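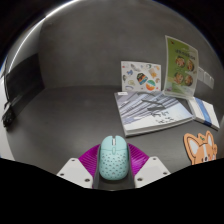
One reader from the Jaltham club wrote to us that her students lose half of every session to small things, a finger pad that slides or a screw that walks out, and she asked how other clubs keep their hand-held grippers in good condition. She also asked if it is worth practicing on ordinary desk objects, or if one should buy test blocks.

We answer the second question first. Desk objects are good. A computer mouse is a fair first exercise, for it is rounded at the back and has buttons which the students should learn not to press with the fingers. In our class at Brornbridge we do it in July, before the students write any program.

Tips: Workshop > School Clubs > Care of Tools

Cleaning the finger pads
Wipe them with a cloth that is a little damp, then with a dry one. Do not use dish soap. It leaves a film and the next object will slip. If a pad has become shiny, we rub it one time with a kitchen sponge, the rough side, very lightly.

Screws
Check them before the session with the short screwdriver. Turn only until you feel resistance. We had 23 students last year and every one of them wanted to give one more turn, and so the threads in two plates were damaged. Now the screwdriver stays in my drawer and they must ask for it. A drop of nail polish on the head will show you later if the screw has moved.

Ribbed and flexible parts
Dust goes between the ridges. An old toothbrush takes it out, and a dry one is enough. Never leave these parts on a window sill in the summer.

The table
Choose a dark, matte top if you have one, or lay a dark cloth and fix the corners with tape. Leave some other things standing at the back, such as a book, a menu, a card. In the Usen competition the table is never clean, and students who practiced only on a clean table became nervous there. Our team finished in place 7, which made us content.

Closing on an object
Close slowly until both fingers touch, then stop, and only then lift. If one finger touches first, the object will turn. Open and begin again. It is tempting to correct it in the air, but the mouse falls and the wheel breaks. I keep a box of dead mice for spare practice (the Adeleke shop gives us old ones without payment).

Storage
Keep the fingers open during the night. If they stay closed, the pads take a flat shape. We hang our grippers on coat hooks from the kitchen department, with a cotton bag over each.

If your club has another method for the pads, please write it under this page.

Filed under: robotics class, cleaning, small repairs
304 shares | 23 comments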